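# 第一次报长距离划船赛,双人艇到底该怎么配速?

我和搭档报了 Dindgate 湾的绕岛赛,双人海洋艇组。以前只在湖里划过短的,一口气冲完就上岸吃饭那种,这次心里是真没底,来问问各位老桨手。
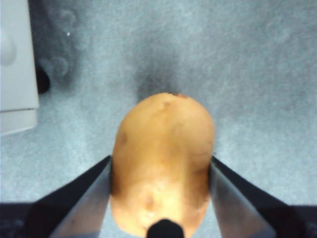 先交代一下情况。我坐后面管舵,搭档坐前面领桨,两个人磨合了一个冬天,平水上还算整齐。一到有涌的地方就乱套!她觉得浪来了要抢一下,我觉得应该收着点,结果桨打架,船也横过来。上礼拜练到后半程,我两只小臂硬得像木头,舵都踩不稳,最后是漂着回码头的(丢人)。

想问的有这么几件事:

- 出发那一段要不要跟着大部队冲?群里有人说不冲就被尾浪搅死,也有人说冲了后面必崩。
- 顺涌的时候到底谁说了算,前座还是后座?
- 补给怎么安排?我俩都不爱吃能量胶,甜得发腻,平时训练带的是盐水煮的小土豆和香蕉,比赛时候能不能也这么吃?
- 船是跟俱乐部借的 Clornine,偏窄,稳性一般。有人愿意借我们一条 Desow,宽一些,但是重。赛前换船来得及吗?

补充:我们的目标就是完赛,别被关门时间收走就行。报名费都交了,2000 块呢,心疼。

发帖日期:2018年1月29日

---

**Deepak Saxena**

双人艇我划了好些年,绕岛赛也参加过几届,挨个说吧,说得啰嗦你别嫌。

出发。完赛组就老老实实靠外侧站位,枪响以后用八成力划出去,别停,也别抬头找人。你担心的尾浪确实烦,可是冲到一半没气了,照样被后面的船卷进去,那时候人还是喘的,更容易翻。我头一回参赛就是跟着前面一条快船猛追,追到第一个浮标,心率高得吓人,后面整段都是在还债。找一条速度跟你们差不多的船,贴在它斜后方蹭浪,能省不少力气。蹭的时候记得打个招呼,轮流领一段,大家都高兴。

谁说了算。我的习惯是后座喊,前座执行。后座看得见船头的角度,舵也在脚下,船要横的时候你比她先感觉到。喊的词越短越好,我们就三个字:“走”是加力,“稳”是轻桨跟住,“撑”是把桨叶压在水面上稳船。你们提前商量好,在岸上坐着空划都能练。另外前座千万别忽快忽慢,涌再大,桨频也要让后面的人跟得上。她想抢浪这个念头本身没毛病,只是要等船尾被抬起来那一下再发力,抬起来之前使劲全是白搭。

小臂发硬,十有八九是握桨太死。紧张的人都这样,尤其是船窄的时候。出水以后上面那只手张开,手指松一下,再接下一桨。你让搭档拍段录像看看,估计指关节都是白的。手套不用急着买,先把松手练出来。

吃的。土豆完全可以啊,我认识好几个划长距离的都带。挑小个的,煮透,提前切成一口大小,皮去不去随你,装在敞口的小袋里夹在救生衣前面。别带整个的,桨在手里,你腾不出两只手来对付它。两个人错开吃,一个吃一个划,船别停。水里加点盐,小口喝,别等渴了才想起来。唯一要注意的就是赛前练的时候怎么吃,比赛就怎么吃,当天早上别试新花样。

船。换!你们的目标是完赛,稳比快值钱。Desow 重是重,有涌的时候坐在里面踏实,踏实了手就松,手松了反而快。但是你们得抓紧下水划几次,把脚蹬和座位调好,舵绳也查一遍。借来的船我碰到过舵绳快磨断的,下水前一拉就断在手里,吓出一身汗。

还有一件你没问的:回程那边下午常有侧风,从岬角绕出来正好吹在你船腰上。别跟它硬顶,船头略微偏上风,贴着走,过了礁石那一段就好了。

---

**划到天黑**

同意楼上,换宽的。我自己就是用窄船翻的,翻了两次,第二次桨漂走了,坐救生艇回来的……所以桨绳一定要系!

配速嘛,我就是凭感觉,累了就慢点。关门时间其实挺宽的,别在浮标那里跟人挤就没事。

土豆我不行,噎得慌,我吃年糕。

---

**Réka Bakos**

我说点不一样的,换船这事我没那么赞成。

你们磨合了一个冬天的是那条 Clornine,座距、桨距、转弯的感觉都在身体里了。临时换一条重的,前半程是稳,后半程那点重量全压在肩膀上,你又说自己小臂已经吃不消。我和搭档有一年就是赛前换了船,水线高了一截,桨入水的角度全不对,划到后面两个人都在发脾气,上岸半天没说话。

我会这么办:先把两条船都拉到有涌的地方,各划一趟同样的来回,两个人都别看表,划完各自写下来哪条更舒服,再对一对。要是写的一样,就定了。要是不一样,听后座的,毕竟管舵的人慌了整条船都慌。

窄船想稳一点还有个土办法,座位往下调一档,或者换薄一点的坐垫。我用的是 Bhatia 的薄垫,坐久了屁股疼,但重心确实低了。

配速方面 Deepak 说的八成力我觉得对新手还是偏高。出发以后最兴奋,你以为的八成常常是九成多。我教新人的办法是:能不能跟搭档说完一整句话?说得完,就是这个速度;只能蹦字,就慢下来。过了中间的补给船再慢慢往上加,那会儿超人特别过瘾,真的,一条一条地超!

口令我倒是主张四个,多一个“换”,专门用来喊换人吃东西。不然两个人同时伸手去摸袋子,船就在浪里打转了,我们干过。

最后提醒一句,赛前装备检查要排队,我那年排在我前面的人哨子没带,又跑回停车场拿,差点误了领航员讲话。哨子、桨绳、泵,前一晚就绑在船上。

---

**楼主回复**

谢谢各位!搭档看完帖子说她从明天开始听我喊(先截图存证)。两条船都约好了,这就去湾里各划一趟,Réka 说的不看表写感受我们照做。土豆继续煮,切小块。划完再上来汇报。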